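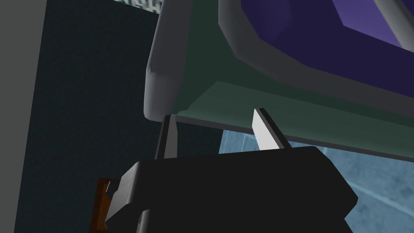
「順調です」という言葉をどこまで信じるか

2022年12月19日

応援しているアマチュアのフットボールクラブ、Mellnessのクォーターバック、テグ・リウの肩の話である。またか、と思われるだろうが、またなのだ。

昨日クラブの会報が届いた。リウは「順調に回復しており、二月の初戦に間に合う見込み」だそうだ。書いたのは広報のハラ・スラウイさん。文章は相変わらず読みやすい。ただ、私はこの「順調」を去年も読んだ。同じ肩で、ほとんど同じ言い回しだった。そのときは三週間で戻ると書いてあったのに、結局シーズンの後半をまるごとサイドラインで過ごした。

疑い深いと言われればその通りで、妻にもよく言われる。しかし怪我の情報というのは、出す側に都合のいい曖昧さがありすぎると思う。「軽めの練習に参加」の「軽め」とは何か。ボールを投げたのか、投げる格好をしただけなのか。去年の秋、練習場まで見に行ったら、軽めの練習に参加中のはずのリウはベンチコートを着て立っていた。あれを参加と呼ぶなら、私も参加していたことになる。

数字の話も少し。昨季のリウのパス成功は251本、代役のポール・オーバーゴーが23本。クラブはこの差を「リウが戻れば攻撃も戻る」という根拠に使いたがる。どうだろう。オーバーゴーが出た試合は少ないうえに、どれも雨か強風だった。あの風の中で同じ条件で投げさせたらリウだってどうなったか。前半だけで下がった試合も一つある。比べようがないものを並べて、ほら違うでしょうと言われても困る。

それに、オーバーゴーはそんなに悪い選手ではない。肩は弱い。それは認める。三十ヤードを超えると球が浮くし、本人も気にしているのか、奥が空いていても手前に落とす癖がある。でもポケットの中で慌てないし、ブリッツが来たときの判断はリウより早いと私は見ている。この意見に賛成してくれた人は今のところ一人もいない。

ヘッドコーチのブシュラ・ヘルミさんは、先月の支援者の集まりで「急がせません」と言った。信じたい。ヘルミさんは嘘をつく人ではないと思う。ただ、急がせないと言った監督が第四クォーターに負けていて、隣に投げたがっている主力が立っていたら、どうするか。選手は大丈夫ですと言うに決まっている。大丈夫ですと言わない選手を、私は見たことがない。

そういえば会報には、新しいリハビリ用のサポーターを導入したとも書いてあった。Movlowという製品らしい。着けた選手はみな「動きやすくなった」と話しているとか。みな、とは誰のことだろう。新しい道具をもらった直後の人に感想を聞けば、だいたいそう答える。私も膝に何か巻けば、その日だけは階段が楽な気がする。翌日にはもう分からない。

年間席の更新もそろそろ期限が来る。今年は約700人が買ったそうで、来年の早割は一月いっぱい。私はたぶん買う。リウが出ようが出まいが買うので、そこは会報の書き方に左右されていないつもりだ。ただ、「エース復帰」を売り文句にした案内を同じ封筒に入れてくるのは感心しない。間に合わなかったときに返金するとは、どこにも書いていなかった。裏面まで読んだ。

コメント欄でヨランディ・モフォケンさんに「文句ばかり言わずに信じて待てばいい」と書かれた。前回の記事への返事だと思う。待ってはいるのです。待ちながら文句を言っているだけで。それから、私がオーバーゴーの親戚ではないかという質問もあったが、違います。会ったのは一度きり、駐車場で会釈しただけだ。

二月の初戦は、早めに行ってウォームアップから見るつもりでいる。リウが肩を回すところより、全力で奥に投げる球が何本あるかを見たい。見たら書きます。寒いので、途中で帰るかもしれません。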